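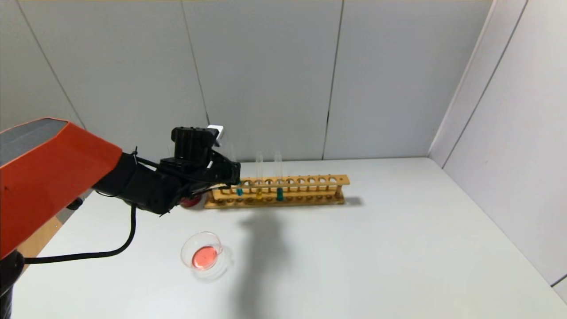

Who is the Ondlow open-air DJ call for?
Producers and DJs living in Prullwood or Veltport who make electronic music and have played in front of a crowd at least once, paid or unpaid.

Ondlow is looking for acts for its August program at the Veltport foreshore. We have 16 sets to fill across the two stages. Most are an hour, with a couple of longer closing sets on the small stage.

House, bass, drum and bass, ambient, club edits of folk or brass recordings -- all are welcome. We'd especially like to hear from people who use field recordings or local sounds in their own tracks. Last year's ferry horn set went over very well and we'd be glad to have more in that line.

What we offer
A flat fee for every act, the same on both stages
Travel from Prullwood if you're coming by coach
A meal and two guest passes
A multitrack recording of your set, yours to keep or release

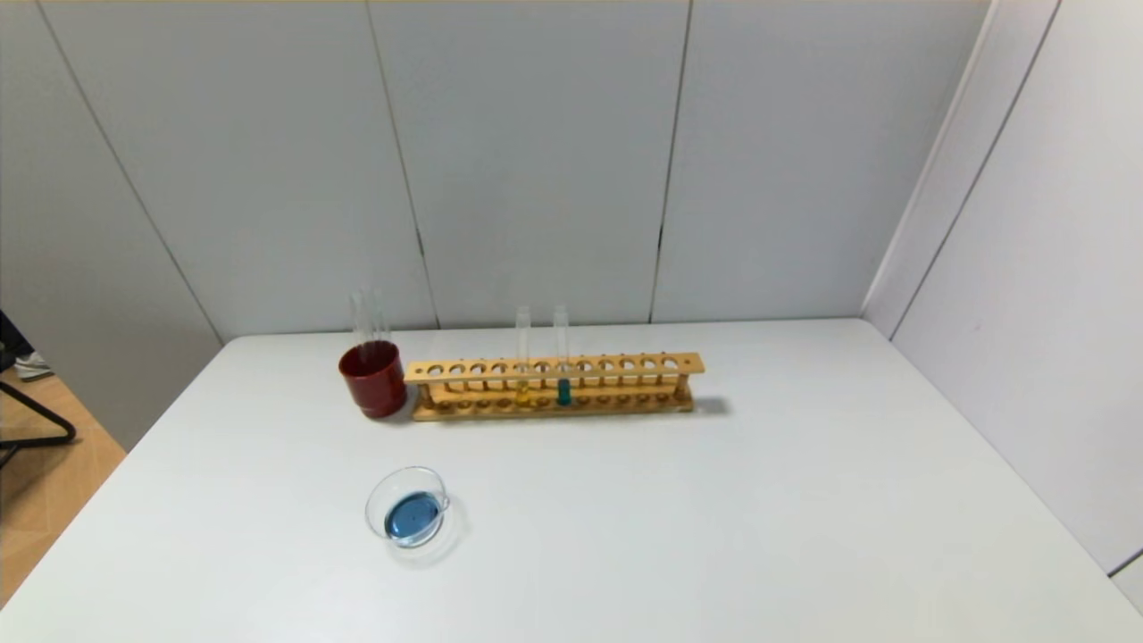

The small stage holds about 1,000 people and finishes at 10 pm because of the council's noise limit. The main stage runs an hour later. Tell us if you have a preference, though we can't promise it.

Decks and a mixer are supplied at both stages. If you play live with your own controller or synths, send us a list of your gear and the number of outputs you need. Changeovers are 13 minutes, so please keep your set-up simple.

How to apply
Fill in the form on the Ondlow site and include a link to a mix or a recorded live set, at least half an hour long. A phone recording is fine. Add a short paragraph on what you play and where you've played it. Duos and collectives should send one form between them.

Applicants under 18 need a parent or guardian to sign the form, and will be given an afternoon slot.

The program is booked jointly with Altıntaş, who will contact successful acts by email. Everyone who applies will get a reply, including those we can't fit in this time.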